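## Toads are walking again in Hinwood

In March the common toads leave the forest and go down to the pond at Ususach, where they lay their eggs. They walk mostly in the evening, after 7 p.m., when the air is mild and the ground is damp. Last spring our group carried 3861 toads over the Hinwood road. We also found 87 dead ones - fewer than the year before, but still too many.
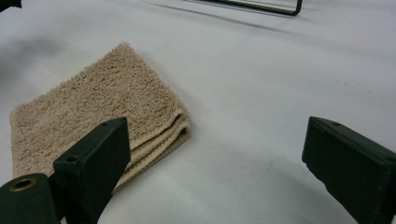
The new fence is 35 centimeters high and it goes from the Grurnora parking lot until the old bridge. Toads follow it and fall in the buckets, which we empty every morning before the traffic starts. Please do not lift the buckets out between these visits, even if they look empty. Small newts like to hide under the leaves.

If you drive to Ekpo at night, please go slowly on the part near the pond. A female full of eggs cannot jump away, she only sits and waits. Often she carries a male on her back - this is normal, and you should not separate them.

We still need helpers for the morning round in April. Bring gloves and a flashlight.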